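Stripping the bed before checkout, and other small things

I stayed in room 601 for 6 nights in February while the floor at home was being redone. It was a small room, the kind where you can touch the desk from the bed, and by the second morning I had a routine. I wrote most of it down on the back of a Retora receipt. This post is mostly that.

First, the duvet. I don't like a tucked bed. I sleep warm and I kick, so the first thing I do in any hotel room is pull everything out at the foot. The trouble comes in the morning, when the whole thing has gone sideways and the inside has slid down into one end of the cover. At home I have ties in the corners. Hotel duvets never seem to have them.

What works for me is to push the duvet down into a pile at the foot of the bed and leave it there while I shower. It airs out and the bottom sheet gets a chance to cool. When I come back I find the two top corners, hold them through the cover, and shake. Two or three good shakes will usually do it. If the room is narrow you have to stand at the foot and shake toward the headboard, and you should move your water glass first.

My sister-in-law, Duyên Vi, used to clean rooms at a place on Adams Street and she told me to stop making the bed on my last day. If the sheets are going to the laundry anyway, a made bed is just something to take apart. She said a loose pile is fine, but check it for socks. She found a lot of socks. Also phone chargers, and once a full set of house keys.

So on the last day I do it in this order. Bathroom first, then the drawers, even the ones I didn't use. Then I pack on the bed, up by the headboard, where the bag stays off the floor and I can see it from the door. Clothes go in rolled, shoes in a plastic bag along one side, toiletries last. I run a hand under each pillow and then down the gap behind the mattress. Then I go through the bedding from the top down.

I leave the lamp by the bed on until I'm done. White sheets hide white things, and I have lost two pairs of earbuds that way.

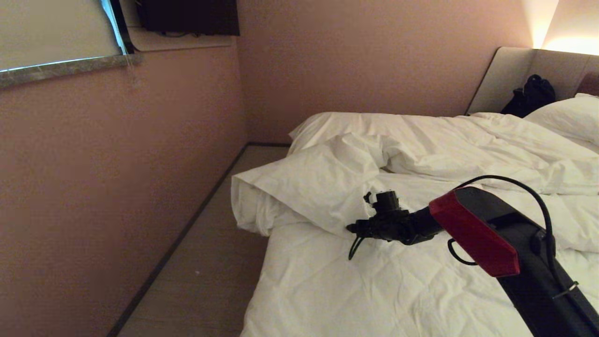
Duvet bunched up, black bag by the pillow, light still on.

I like a padded headboard, by the way. The gray ones show less than the cream ones do, and they are easier to lean on when you're reading. I would put one in at home if our bedroom wall didn't have the radiator on it.

Checkout was at 11 and I was downstairs by 10:30 with everything except my toothbrush, which I had left in the cup by the sink - so much for doing the bathroom first. I bought another one at the drugstore on the way home.

The floor looks good. It still smells a little of the finish, so we've got the windows open and are sleeping under the heavy blanket. I washed our own duvet cover the night we got back, hung it over two doors, and it took 14 hours to dry. Next time I'm taking it to the laundromat.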